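4.2 Handing over the fetching and clearing

When we first sat down with the kitchen staff at Clillden, in February, we rather expected to hear about lost hours. What we heard about, over a good many cups of tea, was mostly the utensils: who puts them back, who leaves them by the sink, and who has to go looking. The arm now does much of this, and Driss Fahmy, a cook on the early shift, told us he still reaches for the whisk himself before he remembers.

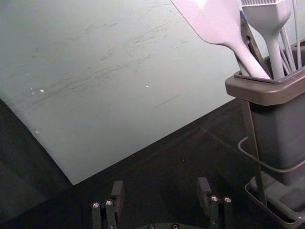

4 min read

Figure 3. A preparation station as met by the gripper, with the board on the dark worktop and the spatula, tongs, brush and whisk in their holder.

The board in Figure 3 carries faint streaks and a thin scratch, and marks of this sort led to some of our longest conversations. A cook glances at a board and decides, almost without thinking, whether it will do for the next job. Once the arm was clearing the stations, that small judgement had to be talked about out loud, and several of the staff found they did not agree with one another at all. Radwa Ragab, who trains the new starters, told us she had come to enjoy these talks, though she did miss the quiet quarter of an hour she used to spend tidying at the end of her shift. We return to her remarks in Section 5, alongside the interviews from Bukville.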